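The Folding Question: Can a Machine Do the Laundry Yet?

Posted 2022-10-30 by Sabina Beneš
Gallery: Chores and Machines, part 3

Every time I mention at a family table that I write about household machines, someone leans over (usually an aunt, and usually with a mouth full of cake) and asks when she can buy the one that folds. It's never the one that vacuums, because she has that already and it lives under the sideboard. She wants the folding one! I have been getting this question for years now, and I've promised more than one relative a proper answer, so this part of the gallery is given over to clothes and to the very ordinary work of getting them flat, straight and put away.

For anyone who has wandered in without seeing the first two parts, those covered sweeping and dishes. Sweeping is in good shape. Dishes are a longer story, and the comments under that page are better than the page itself, so do go and read them. Laundry I saved for third because it's the chore I know best and, I'll admit, the one I like best. I fold with the radio on and I'm not in any hurry.

The washing part was handed over to machines so long ago that we forget to count it. My grandmother would have called that the whole job. What is left over is everything that happens between the dryer and the drawer, and it is all done by hand, in bedrooms, on top of the covers, with yesterday's clothes in a heap at one side. Any machine that wants the job will have to manage in a room like that. The yellow garment below is a good place to start, with hand-held grippers in place of fingertips and a bed for a table. 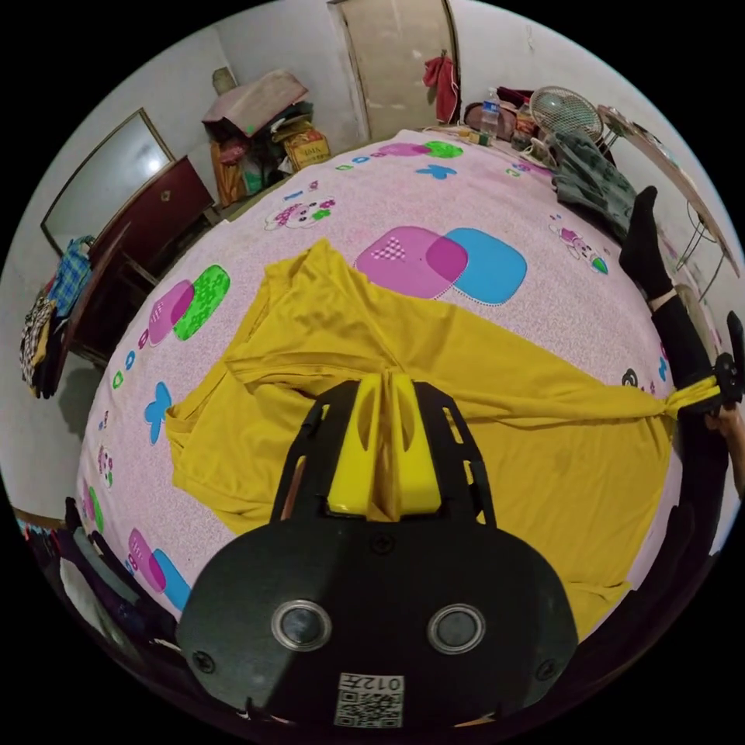
One pinch on the fabric and another at the end of a sleeve. Long sleeves are the part I would worry about most, as they twist up the moment you look away.

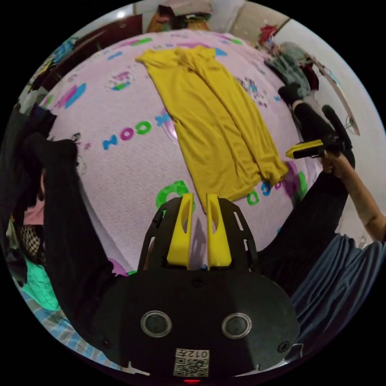 Laid out lengthwise on the pink cover, collar toward the far end and still a little wrinkled. I'd call this a perfectly respectable start. 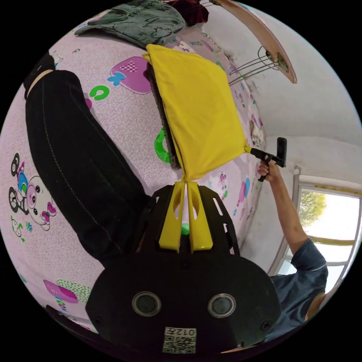 Yellow cloth stretched between two grippers, a corner to each. My mother and I used to do bedsheets this way, walking toward each other across the kitchen.

I spent most of an afternoon last December at the Stelcombe showroom, where they had a folding machine called the Rovurus running on a long counter by the window. I'd been looking forward to it for weeks, and I brought my own bag of washing, which made the young man at the desk laugh, though he was very nice about it. The Rovurus is a fine thing to watch. You clip a shirt to the front by its shoulders, it draws the shirt in, and out comes a neat packet at the bottom. It folded 10 of my shirts without a wrinkle. It would not take the fitted sheet or the socks, and a small cardigan with toggles had to be coaxed back out again by a technician with a long plastic hook.

The thing that stayed with me on the train home was how much of the work I had done myself. I had found each shirt in the bag, turned it right side out, worked out which end was the collar, shaken it and held it up by the shoulders. By the time the machine got it, I could have folded it on my knee and been halfway through the next one. If you have a shop with stacks and stacks of the same shirt, that's a different sum altogether, and the people at Stelcombe were quite open that shops are who they're selling to.

I had a long talk about shops with the floor manager at Michalík, the linen store I've been going to since I was married. They sell towels, tablecloths and good heavy napkins, and they refold all day long, since customers will unfold a tablecloth to see the pattern and leave it in a puddle on the shelf (I have done this, and I'm sorry). She told me that on the Saturday-before-the-holidays sort of day her staff refolded 821 pieces. They kept a tally on the back of a box. She would love a machine for it. She has looked into one, a Drilleo, which does flat square goods at a good clip, but it needs its own table and a person to feed it, and the shelves are on the other side of the store. So the folding would be done faster and the walking would stay just the same.

So what do I tell my aunt? I tell her that if everything she owned were a flat towel, she could have her machine very soon. Clothes are harder. A plate is the same shape every time you pick it up, and a shirt never is. It slides, it bunches, a cuff hides inside a sleeve, and you fix all of it with your fingers without thinking. Picking one edge out of a heap is still, to my mind, the cleverest thing anyone does in a laundry room, and I'd be glad to be shown a machine that can do it in an untidy bedroom with the cat walking across. I would bring my own bag again, too.

Several readers have asked for ironing next, and one very determined gentleman would like me to cover the making of beds, duvet cover included. I'm inclined to give him his wish, as I timed myself on a duvet cover this week and it took 13 minutes and a good deal of muttering. If you work somewhere that has tried one of these machines, in a hotel or a hospital laundry especially, please write to me through the contact page. I do answer, though it can take me a while.

More in this gallery
Part 1: Sweeping and Vacuuming
Part 2: Dishes
Part 3: Folding (this page)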